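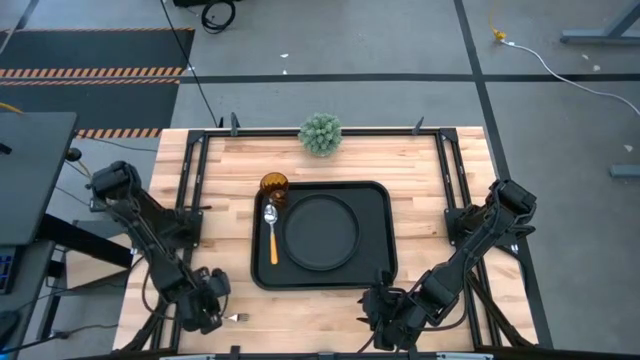
2020-03-29

Gripper comparison, place setting task, day 2. Both arms on the black rail frame, same mounting as yesterday. Restura fingers on the left, Lim fingers on the right. Torwood controller on both sides, firmware not touched. Overhead view only; the wrist views are still off until Na-rae Baek sorts out the dropped packets.

Reason for repeating: yesterday's numbers for the left side were taken with the old pads, and Oliwia Wróbel noticed in the evening that one pad had a split along the inner edge. Those runs are kept in the folder but should not go in the table. New pads on both sides this morning. Zeroed both grippers closed on nothing, then closed on the 16 mm gauge block. Left reads 16.2, right reads 15.9. Good enough, not corrected.

Task as before. Black rectangular tray, black plate, fork on the left, spoon, amber tumbler. Order for the left arm is plate, spoon, tumbler, fork. Plate goes slightly left of the middle of the tray, spoon to the left of the plate with the bowl toward the far side, tumbler in the corner above the spoon. Right half of the tray stays clear for the second part, which is the right arm's.

Part one, left arm (Restura fingers), 20 runs.

Plate: 20 of 20. Low rim, so the fingers get one side under and one side over. Current peak is small and very repeatable. Nothing to learn from the plate anymore and I would drop it, but Oliwia wants it kept so the sequence length matches the December set.

Spoon: 18 of 20. Both misses were on the approach to the handle. The handle is easy to see against the tray, the metal bowl is not, and the pose estimate flips end for end when the bowl picks up a highlight. In both cases the gripper closed in the right place with the wrist turned the wrong way, and the spoon came down bowl toward the near side. I scored these as misses although the grasp itself held. Na-rae would score them as hits with a perception fault. We should agree on this before the report; the scoring sheet from December does not say.

Tumbler: 17 of 20. Translucent amber is a poor choice for depth and a good choice for a test. The depth map has a hole where the wall should be and the planner falls back to the opening, which it sees as a ring. Fine while the ring is complete. At the upper left corner of the tray the opening runs past the tray edge in the overhead view, and half of the ring is then seen against wood and half against black. Two of the three failures were a fit that landed on the black half only. Third was a genuine slip at 30 percent force. Went to 40 percent for the remaining runs and had no more slips.

Fork: 13 of 20. This is where the time went. The fork starts flat on the wood next to the tray, tines to the right, and the Restura fingers are too thick at the tip to get under the handle without pressing on the table. What happens is that the finger lands on the handle, the arm reports contact early, and the controller stops the descent with the fork pinned under the gripper. It then either drags or gives up. Tried the following:

Descent speed halved. No change in the outcome, only slower.

Contact threshold raised from 1.5 N to 2.5 N. Two more successes, but the table strips now show light marks along one joint. Put it back to 1.5 N.

Wrist tilted 15 degrees so that one finger leads. Best result, four in a row, and these are included in the 13. With the tilt, the cable on the left link pulls tight near the gripper at the far end of the stroke, so I would not run it unattended until the loop has been lengthened.

Part two, right arm (Lim fingers). Only the first half was done. The Lim fingers are pointed and much narrower, and on the fork they should be the better choice. Dry approach runs only so far, to the lower right corner of the tray. First approach put the gripper upright closer to the tray rim than the model says. Measured the offset at the corner: 4 mm toward the tray in x, less than 1 mm in y. Same offset in all five repeats, so it is calibration and not play in the joint. Probably left over from when the right base was moved along the rail. I have not redone the hand-eye for that side. Do not run contact tasks with the right arm until it is done.

Timing, full sequence, left arm: median 48 s with the flat wrist, 53 s with the tilt. The extra time is all in the replanning step after the fork. Controller log shows 2,178 planning calls for the session, of which most are the tumbler ring fit retrying. There is a cap of 1,000 retries per object in the config, which is absurd. I suggest 50. Na-rae, please check whether anything else reads that value before I change it.

Lighting unchanged. The plant at the far rail stays where it is as the clutter object, same position as in the December set. One false detection on it in the whole session (labeled fork, low confidence, rejected).

Comparison with the Bestmont fingers from December, left arm, same sequence: they had 15 of 20 on the fork and 12 of 20 on the tumbler. So Restura is clearly ahead on the tumbler and a little behind on the fork, with the caveat that four of the Restura fork runs used the tilt and none of the Bestmont runs did. A fair comparison needs 20 runs of each with the tilt. I think the Bestmont pads are still in the drawer under the controller shelf – if not, ask Oliwia.

To do:
Hand-eye calibration, right side.
Longer cable loop, left link. Check clearance over the tray with the arm folded.
Agree on spoon scoring.
Retry cap.
Fork with tilt, 20 runs, Restura then Bestmont.
Lim fingers on fork and tumbler once the right side is calibrated.

Logs are in the session folder under today's date, left and right separate. Runs 7 and 8 on the left have the wrong label in the header (spoon instead of tumbler). Contents are correct, I have not renamed them.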